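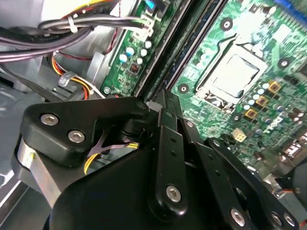

Page last changed: September, second revision

Chapter 4
The Motherboard and the Processor Socket

4.1 Scope of this chapter

Chapter 3 dealt with the case, the power supply and the standoffs. This chapter covers the board that is fastened to those standoffs, and in particular the part of it that receives the processor. By the end of the chapter the reader should be able to identify the socket on an unfamiliar board, judge whether it is fit to use, open and close the load mechanism without damage, and lay out the cooler mounting before any paste is applied.

Memory slots, expansion slots and storage connectors are named here only where they affect access to the socket. They are treated in full in Chapters 5 and 6. Readers using the Linham bench manual alongside this book will find the matching exercises in its second section.

4.2 The board in the case

A desktop motherboard is a layered circuit board that carries power and signals between the processor, the memory and everything else in the machine. The color of the board has no bearing on its function. Green is the traditional color of the protective coating, and the socket on the green board at the head of this chapter is built on the same principles as one on a black board sold last year.

The socket is usually found in the upper half of the board when the case stands upright. With the case on its side, the same area may be at any corner of the technician's view, and it is good practice to turn the case until the printed labels on the board can be read before starting work. Most errors of orientation in the Stovberg exercises come from working on a board that is upside down relative to the drawing.

4.3 Parts of the socket

The socket assembly has four parts that matter to the technician.

Contact field. The central area where the processor meets the board. Depending on the family, it holds either fine spring contacts or a grid of holes. The two types are not interchangeable.

Load plate. The metal piece around or over the contact field. The chapter photograph shows a silver load plate surrounding a pale, flat square center, with no processor installed. When closed on a processor, the plate presses it evenly against the contacts.

Lever. A stiff wire arm which, on most sockets of the load plate type, locks the plate. Some designs use two levers, and these must be released in the order printed on the plate or given in the board manual.

Cooler mounting holes. Holes through the board, outside the socket proper, that take the screws or push pins of the cooler. Those in the photograph are ringed with metal. Three are in view: one above the socket, one to its lower left and one to its right. Cooler patterns commonly use four holes set in a square, and the full pattern should be checked on the bench before a cooler is chosen.

4.4 Inspecting an empty socket

An empty socket is at its most exposed. On boards with spring contacts, a fingertip or a sleeve can bend a contact far enough to disable a memory channel - or the whole board. If the board was supplied with a plastic cover over the socket, the cover is kept and refitted whenever the socket is left without a processor.

Inspection is done under a strong light held low to one side. Correctly set contacts reflect the light as a regular pattern, and a bent contact breaks that pattern. Look along the rows first in one direction, then turn the light and look along them in the other. Dust is removed with clean, dry air from a hand blower. Do not wipe the contact field with cloth or paper.

Record the result on the work sheet before going further. Where the Usetport sheet is used, the entry goes under "Socket, before fitting", and a board with any doubtful contact is set aside.

4.5 Working room

Fitting a processor inside a case is possible but cramped. Cables should be tied back so that none crosses the path of the load plate or the lever. A loose wire caught beneath a closing plate may be cut, and the plate will not seat level.

Tools are kept to the minimum. The processor is lowered by its edges, straight down, without sliding. No screwdriver should be held over an open contact field.

Disconnect the power cord before any of this work, then press the power button once to discharge what remains in the supply. Wear a grounded wrist strap clipped to bare metal on the case.

4.6 Cooler spacing

Hole spacing is measured center to center in millimeters. A cooler whose arms are made for a spacing of 80 cannot be forced onto some other pattern, and bending the arms to make it fit will load the processor unevenly. Adapter brackets exist for many pairings. The Pîrvu tables in Appendix B list spacing by socket family and should be consulted before a cooler is ordered.

Terms used in this chapter

Contact field, load plate, lever, mounting hole, center-to-center spacing, standoff, grounding.

Before reading on

Review Section 3.6 on standoff placement. Section 4.7 begins with the removal of the socket cover and assumes that the board is already fastened and the power cord disconnected.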